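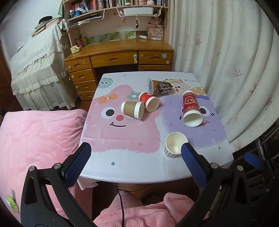
Handout 6: Good practice for recording with hand-held grippers

Course: Collecting Demonstration Data, Zelgate Robotics Training
Site partner: Brarkbridge
Read before the home recording unit. Bring questions to the lab.

1. What these rules cover

The rules in this handout apply to any session in which a person holds the gripper and does the task by hand, and the recording is later used to train a robot arm. They apply at the bench and in private homes. They do not apply to arms driven remotely; those are covered in Handout 9.

The running task for this unit is cup handling: paper and plastic cups on a table, some upright, some on their sides. It looks easy, and most of the rejected recordings in the Aoun set came from it. A cup lying down can roll, can be picked up by the rim or by the wall, and crushes if the fingers close too far. Each of these has a rule below.

2. Before the session

Check the finger pads. Both pads on a gripper should be the same type and seated flush. A pad that has slipped will still pick things up, but the contact point in the data will be wrong. Replace pads every 500 grasps, or sooner if the texture has worn smooth.

Check the pivots. Open and close the gripper fully a few times. If it sticks, stop and tag it. Do not oil it at the site.

Route the cable. It should run under the table or behind the operator, with enough slack for the farthest reach. Check that it does not pull when you lean forward. If you work seated, check again once you are sitting down, as the cable often ends up across the lap.

Clear the reach area. You need free space in front of you and on both sides. The rest of the room can stay as it is. We record in homes to get shelves, curtains, mugs and papers in the background, so do not tidy a desk or take things down from a wall. The exceptions are in section 5.

Leave the table covering alone. Patterned cloths are allowed, including ones with faces, letters or bright dots. Pull the cloth flat before you begin. A fold under a cup changes how it rolls and counts as a setup fault.

3. Setting out the objects

Use a mix of sizes and materials. A set made up only of identical white cups will be sent back.

At least one cup should start upright and at least 2 should start on their sides. Point the open ends in different directions. People tend to lay every cup with its mouth toward themselves without noticing, and the trained arm then does badly with anything else.

Keep every cup off the last few inches of the table edge unless the task sheet says "edge start."

Printed cups and sleeves are fine. Note the sleeve on the sheet, as it can slide when gripped. Translucent cups must be marked T on the sheet so the labeling team gives them a second look.

Cups must be empty. Food residue is not allowed.

4. During the recording

Start with both grippers open and in view, and hold still until the tone.

Move at a normal household pace. Slow, careful motion is the most common fault in new operators. If you would not move that slowly when clearing your own kitchen table, it is too slow.

For a cup on its side, grip across the wall near the middle or take it by the rim, as the task sheet directs. Do not nudge it upright with the back of a finger. Do not steady it against your body.

Close only until the cup is held. If the wall buckles, finish the motion, then mark the episode D (deformed) and swap the cup out. Never flatten it back into shape and reuse it.

If a cup rolls off the table, let it go. Do not catch it with your free hand or your knee. End the episode and mark it F. Failed episodes are kept and are not counted against you.

Bare hands stay off the objects from tone to tone. Between episodes you may reset by hand.

Take a break after every 26 episodes. Grip strength drops before you feel tired, and it shows in the closing speed.

5. Privacy in homes

Get written consent from every adult in the household before you unpack.

Look around the room from your working position, with the camera at the height it will be at during the task. Check for:
- mail, bills or packets with a readable name or address
- medicine labels
- family photographs
- screens that are switched on
- mirrors and glass doors

Ask the householder to move or turn these. Do not handle them yourself. Book spines, toys and ordinary packaging may stay.

Other people should be out of view. If someone walks in, stop, delete the episode and say so on the sheet. The operator's own legs and clothing may appear. Faces may not.

6. After the session

Upload the same day using the Fustel uploader. Do not rename files.

Fill in the session sheet before you leave the site: gripper numbers, pad change yes or no, object list, episodes marked D or F, and anything odd about the table or the floor.

Wipe the pads with a dry cloth and store the grippers open.

For the lab

Set out a cup task that meets section 3, swap tables with another pair, and check each other's setup against sections 2, 3 and 5. Write down every fault you find and the rule it falls under. Hand in the list with your session sheet.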